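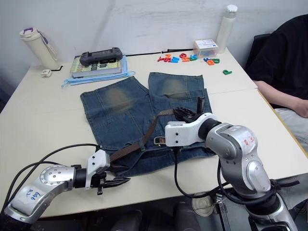

Every election season we hear the same advice: a party that wants power must move to the center. I have lived in this country for eight years, and I became a citizen in July, so I listened to this advice with the ears of a new voter. I think it is wrong, or at least it is lazy.

Look at the last council election in Fedcombe. Renu Yadav was the safe choice of her party. She had 500 posters and a program which offended no one. Her opponent, Leonie Gruber, talked almost only about one thing, the bus lines that were cut in the eastern districts. The newspapers called her a single-issue candidate. She won by 43 votes.

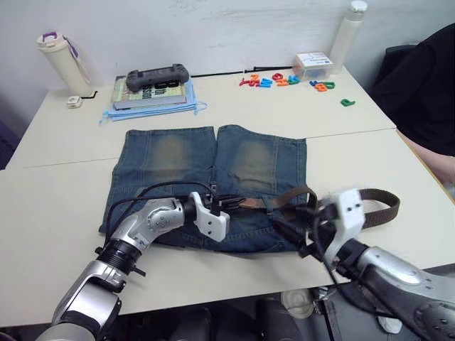 The usual explanation is that voters were angry. I do not believe it. I spoke with many neighbors that month and they were mostly tired, and they wanted to know what exactly would be different if they went to vote. Gruber could answer this in one sentence. Yadav, who is a serious and decent politician, needed four pages.

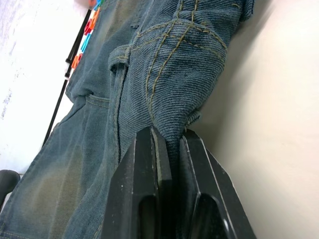 There is a risk in my argument, and I should admit it. A simple promise can also be a false one, and I come from a place where we learned this at a high price. But the cure for it is to check the promise later, in public, with numbers. To have no promise at all is a poor protection. Gruber said the buses would return within two years, and her voters are able to hold her to that date.
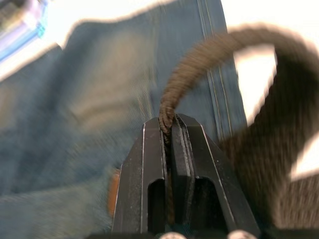

Brown braided cord held in a black gripper.

Her party's leaders in the capital now call Fedcombe a special case. I would ask them to come and ride the number 92, when it runs again, and to listen to the passengers before they write the next program.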